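Progress report to the Gerbridge fund
January 11, 2019
Prepared by Ieva Laur

This report covers the work on the table corner since August. The wall panels and the printed table cover are both in place, and we now use the corner for handling dishes. The grant of 200 dollars for trays and plates is spent, and Luana Medeiros keeps the receipts.

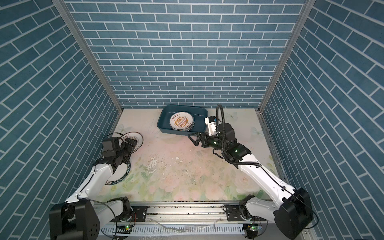

Is the present table cover good enough for the next period?
We would like to replace it. The flower print is wearing off and small crumbs lie on the surface.

Takeshi Nishimura has asked Pleser for a price on a thicker cover. They answered that delivery takes 13 days. Until it comes we will brush the table at the end of every session and keep the plates inside the tray.

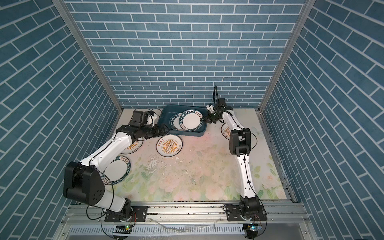
Plate handling is the part where we are still slow. Itsuki Hattori wrote a short instruction for lifting, and we agreed that a plate should be taken by its rim. The white chips lying near the middle of the table must be cleared before any plate is set down there, so I added this to the instruction. We ask for 2 more months to finish this part.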